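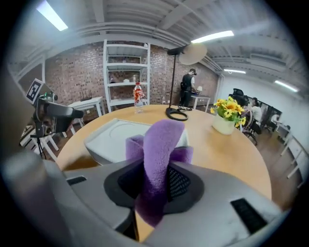

首页 / 空间图集 / Povdale / 砖墙工作间：圆桌区

Povdale 砖墙工作间：圆桌区

整理：Juwita Ngau
版本：2
更新：八月
分类：家具、照明、桌面陈设、电源布置

本页收录 Povdale 砖墙工作间圆桌区的照片及配套的尺寸、照明和维护记录。工作间为开放式布局，以红棕色砖墙为背景面，靠墙一侧布置白色层架和白色小桌，圆桌置于靠前的位置，桌面常设一盏黑色灯具和一盆仿真向日葵。图集按区域编排，不按拍摄先后。文中尺寸单位如无说明均为毫米，测量工具为钢卷尺和手持照度计，家具与灯具的名称沿用采购单上的写法。

前一版只有家具清单和平面草图，没有照片。本版补入照片，重写了灯具一节，并删去已经搬到楼上的两把旧椅子的条目。

一、圆桌（采购单名称：Juvden 圆桌）

桌面为浅色木质，颜色介于浅黄与蜜色之间，在砖墙前反差明显，远处也容易辨认边缘。桌面直径 1,183，略小于常见的四人圆桌，坐两人时各自有完整的作业面，坐三人时需要把灯具移向中心。圆形桌面没有可供靠墙的直边，摆放时四周都要留通道，本区靠层架一侧的通道最窄，推椅子时应先向外拉出再转向。

日常擦拭用拧干的软布，顺木纹方向进行。不使用含酒精的清洁剂，也不使用硬质海绵。热饮须放在托盘或杯垫上。桌面每季度上一次护理油，上油后静置一夜，次日上午再恢复使用。

桌上作业一般先铺一件浅色的托盘或薄板，零件、布片等小物放在上面。木质桌面颜色浅，白色小件直接摆放时不易看清，这类物品改用灰色托盘。透明杯具反光弱，在浅灰底上轮廓较淡，取放时注意手肘的位置。
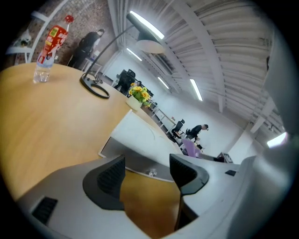
二、灯具（采购单名称：Bratu 弯臂灯）

灯具为黑色，圆形底座平放于桌面，细杆向上延伸，灯罩朝下。灯罩外侧颜色较深，内侧较浅。底座外径 165，占用桌面面积不大，但灯杆较高，重心随灯罩方向变化，移动时应一手扶底座、一手扶灯杆，不可单提灯杆。

色温实测 2,757 K，属暖色光。在此色温下，木桌面会显得更黄，淡紫色和浅灰色的织物容易偏暖，需要核对布料颜色时应关灯，利用室内顶灯或移至窗边。灯罩角度以光斑落在桌面中部为准，不要朝向对面座位的视线高度。

电源线在底座旁盘成小圈存放，使用时放开所需长度即可，余线不要垂过桌沿。灯具长时间不用时拔下插头，灯罩冷却后再擦灰。更换光源时记录型号，填写在层架侧面的登记单上。

三、桌面常设物品

花盆：白色或米白色小盆，内插仿真向日葵，花瓣为黄色，叶为绿色。无需浇水，积灰后用软毛刷由花心向外清理，每月一次。花盆位置不固定，以不遮挡两侧座位之间的视线为宜。不建议放在灯罩正下方，花瓣受热后可能褪色。

瓶装水：透明塑料瓶，红色瓶盖。瓶装水可以带上桌面，瓶盖须旋紧。放置时离桌沿留出一掌宽的距离，靠近桌沿的瓶子在推椅子时容易碰落。

托盘与薄板：浅色，用毕立放在层架底层。边缘有翘起的不再上桌，单独收存等待更换。表面的胶痕先用温水敷，再用塑料刮片处理。

布片：按颜色分袋，淡紫与深紫分开存放。绒面布料用完后抖净，不与带黏性的标签放在一起。折叠时绒面向内，袋口不必压得太紧，以免绒毛倒伏后留下折痕。

四、层架与靠墙设备（层架采购单名称：Zalier 开放层架）

层架为白色开放式，靠砖墙布置，无背板，从前方可以直接看到砖面。架上物品不多，中部层板放小摆件，其中有一件白色头骨样式的摆设。开放层板容易积灰，每周擦一次。较重的物品放在下层，上层只放轻物，小瓶一类的物品不要靠近层板边缘。

层架旁的白色小边桌用于放置黑色路由器，天线保持竖直。边桌上不再叠放其他物品，路由器四周留出散热空间。

砖墙前另有白色长方形桌，供站立作业使用，桌上为一盏白色小台灯。此桌与圆桌之间需保持通行宽度，圆桌一侧的椅子在不使用时推回桌下。红砖表面会掉落细砂，长方形桌的桌面应在每次使用前先擦一遍。墙面不得钉钉子，悬挂物改用落地支架。

五、手工作业与电源布置

手工作业在圆桌近侧进行，薄板平放，布料用手拿捏整理，灯、花盆和水瓶让到远侧。这种布局使近侧桌面保持完整，取布、展开和折叠都在同一块区域完成。布料较软，捏取时从边角入手，避免拉扯中部。佩戴手套作业时，手套表面的毛絮应先清理，防止粘到绒面上。

插座位于砖墙低处，为白色面板，长方形桌桌脚附近的地面放有白色插线板。地面颜色深、有光泽，白色线缆在上面较为醒目，但弯曲处仍可能绊脚。线缆应沿墙或沿家具边缘走线，跨越通道的部分在当天使用结束后收起。拖地之前先将插线板移至层架上，地面干透后再放回。
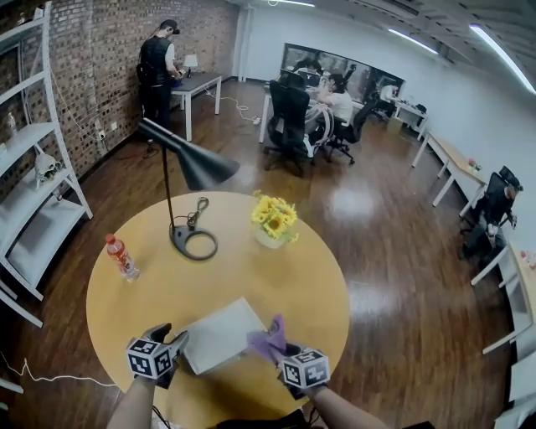
图：圆桌近侧的淡紫色布料与白色薄板，远侧为黑色灯具和盆栽样式的黄色向日葵，后方可见白色层架与砖墙。

补充说明

照片中的颜色受灯光和白平衡影响，不作为选配家具的色样依据。需要色样的，可在前台借阅实物样片，当日归还。照片边缘处的直线和圆弧有明显变形，尺寸以文字记录为准，不要在照片上量取比例。

家具条目所列数据只适用于本工作间现有的这一套，同名产品的其他批次未作测量。圆桌桌面在护理后颜色会略深，下一次复测安排在上油之后，复测项目为桌面直径、桌面水平度和灯下照度分布。椅子的条目尚未写完，黑色办公椅的气杆行程和扶手高度待补。

更正记录

第一版将灯具归入“落地灯”类，现改入“桌面灯具”，因为底座直接放在圆桌上使用。
第一版中圆桌直径的单位误写为厘米，已改正。
“插花”条目更名为“仿真花”，浇水说明一并删除。

图集编号：1 / 砖墙工作间
相关页面：砖墙工作间平面草图；层架登记单样式；桌面护理油使用说明
如需更正本页内容，请写明条目名称和所在章节，交 Juwita Ngau 处理。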